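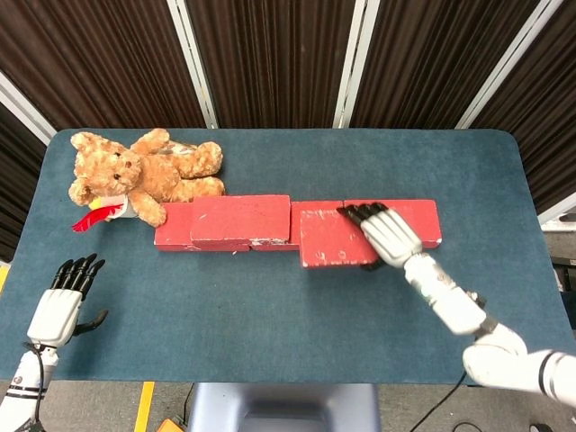 Right hand holds its curl after the release command, but only on the Wellia controller. We're comparing two hand controllers at Sorham, the Wellia and the Paucar, on the same pair of arms with the same hands bolted on, and I have to say up front that I love the Wellia. The finger motion is so smooth that people stop on their way to lunch to watch it! But whenever the right palm is pressed down on something and the fingers have wrapped over an edge, the way they are on the tilted red block at the front of the row, the fingers won't open when told to. The arm starts to lift, the fingers are still closed over the edge, and the block comes along for the ride or gets dragged into the upright one behind it. The left hand, open and waiting over the felt, has never done it.

Ticket opened by: Jong-dae Woo, Sorham
Sent to: Garatstead support, hands and controllers
Priority: normal
Status: closed, with one request carried over (see end)

What we run
Both arms on the stock Garatstead arm controller, no changes there. Hands on the Wellia, firmware 5, one channel per hand. The Paucar is wired to a second connector so we can swap between them without taking the hands off. Swapping takes a few minutes, most of it me crawling under the table to find the right cable.

What we see
Send close, press down, hold, send open. With nothing under the palm the open command works every time on either controller. With the palm loaded and fingers over an edge, the right hand on the Wellia ignores the open command until the arm has already moved up, and then it opens all at once. On the Paucar the same command opens the hand before the lift starts. The Paucar is rougher (it sort of snaps open, and you can hear it) but it does open.

What I've tried so far
Power cycled the hand and the controller separately. No change.
Reloaded the finger calibration. No change.
Swapped the plush bear in for the block. The fault went away completely, which got me excited for an hour until I realized the bear is soft and the fingers never load up against it properly.
Lowered the closing force. Fault happens less, but now the grip is too weak to straighten a block.

Log attached from a session of 41 press-and-release runs on the Wellia.

Reply from Garatstead support

Hi Jong-dae, thanks for the detail, and for the log. Two things to check before we go digging. Is the open command being received by the controller late, or received on time and not acted on? The log has a column called rx_time next to cmd_time. If those match, the network is fine. Also, could you swap the left and right channels at the Wellia and see whether the trouble follows the channel or stays with the hand?

Jong-dae Woo

Good call on the column, I had been staring at the wrong one. rx_time and cmd_time match on every run. So the Wellia gets the message and sits on it.

Channel swap done. The trouble stays with the right hand, whichever channel it's on. I really wanted it to be the channel.

Then I did what I should have done on day one and made the left hand do the right hand's job. Mirrored the whole motion, turned the row of blocks around, pressed down with the left palm, fingers over the edge, open. And the left hand sticks too! So it was never a right hand problem. Our task only ever asks the right hand to press and curl. The left one does open-hand pushes and pick-ups from above, where the palm isn't touching anything.

I'm changing the title of the ticket in my head to "either hand holds its curl when the palm is loaded." I can't edit the real one.

Reply from Garatstead support

That's very useful. It also rules out a worn tendon or a bad finger motor, so please don't open up the right hand.

Firmware 5 on the Wellia added a feature called contact hold. When the palm is loaded and finger current is above a threshold, the controller treats the grasp as active and filters out short open commands, so a noisy signal won't make the hand drop something. The open command has to stay on for longer than the hold window before it counts. What does your script send, a single open message or a steady stream?

Jong-dae Woo

A single message! Our script sends open once and then starts the lift. It was written for the Paucar, which acts on whatever it heard last, so one message was always enough.

Where does the hold window live? I went through the settings pages in the Wellia tool and couldn't find it under Hand, Finger or Safety.

Reply from Garatstead support

It's under Session, then Grasp, and you need to tick "show advanced" at the bottom. We agree that's a strange place for it. The default window is 300 ms. You can shorten it, but please try the steady stream first and leave the setting where it is, so we learn which of the two fixes it.

Jong-dae Woo

Found it, 300 ms as you said. Left it alone.

Changed the script so it repeats the open command until the hand reports fingers clear, and only then starts the lift. Ran it 20 times on the block that gave us the most grief. The hand opened before the lift on all 20. No dragging, and the block behind stayed where it was. I may have cheered.

And the opening itself is lovely. The Wellia rolls the fingertips back off the edge one joint after another, so the block barely feels it. With the Paucar's snap, a block sitting at an angle would often rock when the hand let go. We had been blaming the felt for that.

I then put the original script back to make sure I could break it again, and I could, on the second try. So I'm happy that the command stream is the cure.

One side effect to report. Waiting for fingers clear adds a pause before each lift that you can see by eye. For our kind of work it doesn't matter. Someone sorting parts against a clock would mind.

Reply from Garatstead support

Great news. For the pause: shortening the hold window will shrink it, since the controller waits out the window before it starts to open. Go down in small steps and check that you don't get drops when the arm is moving sideways under load, as that's the case contact hold was made for. Would you be willing to share your notes on the two controllers? We don't often get to see them on the same pair of hands.

Jong-dae Woo

Happily. These are my working notes, and they're only about our task (tabletop, hard blocks plus one soft toy, both arms).

Wellia
Best finger motion I've worked with. Closing over an edge is gentle enough that a loose block stays put.
Contact hold is a good idea once you know it's there. With it on, I can slide a block sideways under the palm and the fingers stay where I left them.
Needs a steady command stream. A script written for another controller will look broken.
The settings tool hides things. Session, Grasp, advanced, I will never forget it.
Log columns are excellent. We would have been guessing for a week without rx_time.

Paucar
Does what you tell it, right away, one message at a time. Very easy to write for, and I'd still hand it to a new person first.
Snappy open. Fine on the bear, not great on a leaning block.
No palm sensing that I can find, so nothing holds the grasp if a stray open command gets through. We had that happen once while carrying a block and it was loud.
Log is a plain text file with the time and the command, nothing about the fingers.

We're going with the Wellia for the two-handed work and keeping the Paucar wired up as a spare. I also want to try the bear again with the hold window shortened. Soft things seem to sit right near the current threshold, and I'd like to know if the hand gets confused about whether it's holding anything.

Request for the team: could the Wellia raise a warning when it drops an open command because of contact hold? Even a single line in the log saying "open ignored, hold active" would have pointed me at it on the first evening.

Reply from Garatstead support

Passed to the firmware group as a feature request, with your log attached. We've also asked for the hold window to be moved to the Hand page. Closing this ticket; if the bear turns up anything odd, please open a new one and mention this one in the first line.

Jong-dae Woo

Will do. Thank you for the quick back and forth. The new script is on both arms now and the Paucar cable has a label on it at last.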